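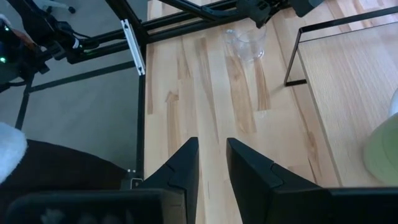 El aceite Braviten se aplica sobre madera maciza lijada y sin restos de cera o barniz. Antes de abrir el envase, compruebe el tono de las tablas. En un tablero de listones claros, con vetas de color miel en algunos de ellos, el aceite marca más las zonas oscuras, y conviene hacer una prueba en la cara inferior. Espere al día siguiente para juzgar el color.

## 4. Aplicación de la primera mano

1. Lije en el sentido de la veta y retire el polvo con un paño de algodón.
2. Agite el envase y vierta una pequeña cantidad en un recipiente ancho.
3. Extienda el aceite con brocha o muñequilla, de un extremo al otro del tablero, sin detenerse a mitad de un listón.
4. Deje actuar 25 minutos.
5. Retire todo el sobrante con un paño limpio. La superficie no debe quedar pegajosa.

**Nota:** los cantos y las testas absorben más. Repáselos dos veces antes de retirar el sobrante.

## 5. Segunda mano y secado

1. Pase una almohadilla fina sin apretar.
2. Repita los pasos 2 a 5 del apartado anterior.
3. No coloque objetos sobre el tablero durante 72 horas.

**Precaución:** los paños impregnados pueden inflamarse solos. Extiéndalos al aire libre o sumérjalos en agua antes de tirarlos. No los guarde arrugados.

Si aparecen manchas brillantes, consulte el apartado 7.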